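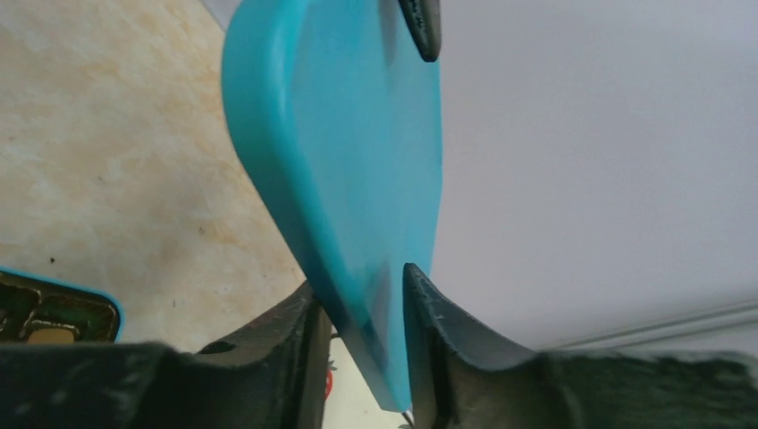
Filed under: Learning Stuff Late

So I'm 21 weeks into learning Finnish and I can now say, with total confidence, "The dog is in the car." There's no dog. I don't have a car either, I take the bus. But if anybody in Helsinki ever needs to be told where the dog is, I'm ready!

A few of you asked for an update after my January post, the one where I swore I'd study every single morning before coffee. That lasted four mornings. What I do now is study during coffee, at the kitchen counter with my notebook and the radio off, and it's going a lot better. I kept the same cheap paperback textbook because I'd already written in it. I'm on chapter six. The chapter is called something like "At the Market" and everyone in it wants to buy herring.

The thing I wasn't ready for is the endings. In English you stick a little word in front — in the house, from the house, onto the house — and you go on with your day. In Finnish the little word gets glued onto the back, so talo is a house, talossa is in the house, talosta is out of the house, and then just when you feel good about that, some words change in the middle too. Katu is a street but "on the street" is kadulla. Where did the t go? I asked my teacher and she said it got weak. I've been thinking about that poor t ever since.
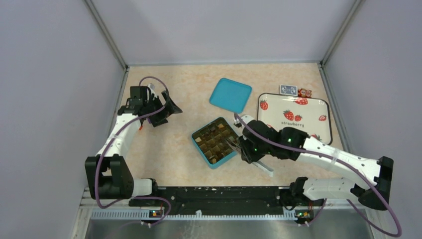 I made flash cards, of course. I love making flash cards so much more than I love using them. I have 426 of them now in an old shoe box, and I'd say I really know the front half of the box, and the back half is where words go to be forgotten. My sister flipped through them over dinner and the only one she could pronounce was "banaani."

What has helped more than the cards is reading out loud. I read the weather. I read the back of the crispbread package. Finnish is very kind about this, you say every letter and you always hit the first part of the word hardest, so even when I have no clue what I'm saying I sound like I might. The double letters are the catch. Tuli is fire, tuuli is wind, tulli is customs, like at the airport, and I've mixed up all three in one sentence. My teacher put her pen down for that one.

The class itself is small, and it meets in the evening above the Drellgate library. I'm the oldest by a good bit and I don't mind. We do ten minutes of small talk at the start, and the small talk is always the same. How are you, it's raining, I'm tired. I used to think we'd move on to bigger topics but I've come around to it. If I can be tired in two languages I'm doing fine.

I put up a little question here last time, asking whether I should be learning proper book Finnish or the way people really talk, seeing as they're pretty far apart (minä olen in the book, mä oon out of people's mouths). 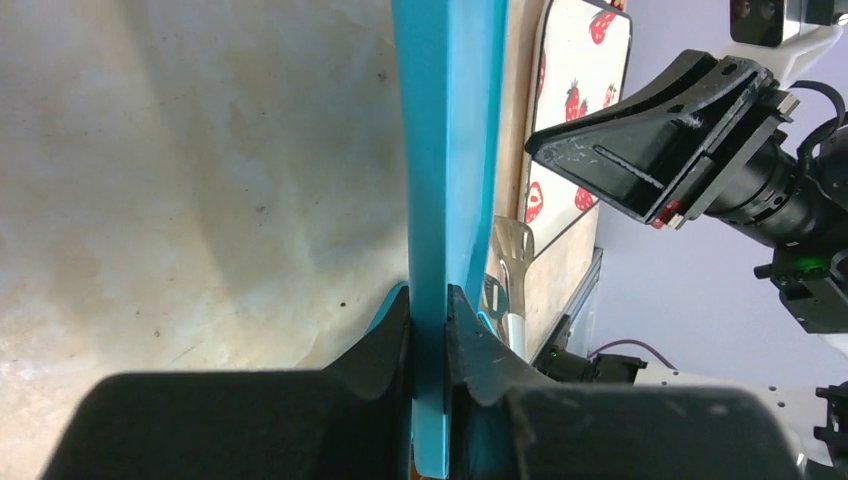 Veikko Nurmi wrote back that I should stop worrying and learn both, badly, at the same time. Children hear one and read the other, he said, and they come out all right. He also said that if I say "minä olen" in a grocery store, people will understand me perfectly and will only think I'm reading them the news. Then he corrected two of the words in my last post, very politely, and told me to listen to more hockey on the radio.

I tried the hockey. I caught "good," "no," and a man's first name. But I did it again the next night, and by the third period I was hearing where one word stopped and the next one started, and that felt huge. Before that it was all one long word.
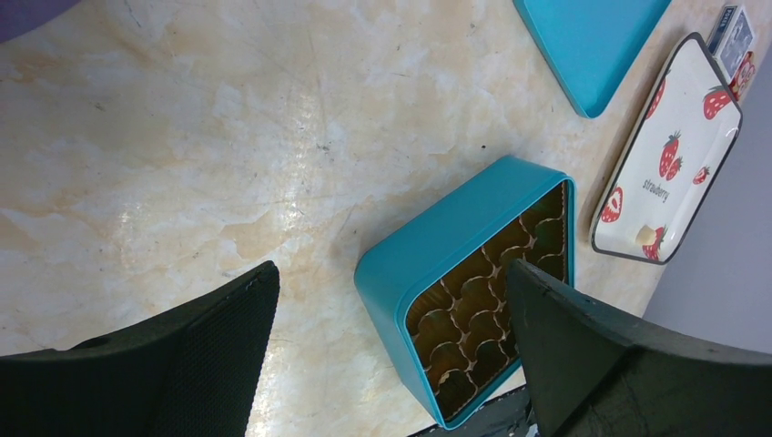
Then there's the partitive, which I've been putting off telling you about because I don't get it yet. It's the form you use for some of a thing, or when you're not done doing something to it, or after numbers, or if you love somebody. Minä rakastan sinua. So loving a person takes the same ending as drinking some milk. Katherine Guzmán in my class thinks that's the most romantic thing she has ever heard and I think it's one more page of endings, but I did write it on a card.

Next up is chapter seven, past tense. I looked ahead and there's a chart. If any of you have gotten through it, please tell me how long it took, and if it was more than 100 days maybe round down a little for me. I'll be back once the herring people have finished shopping.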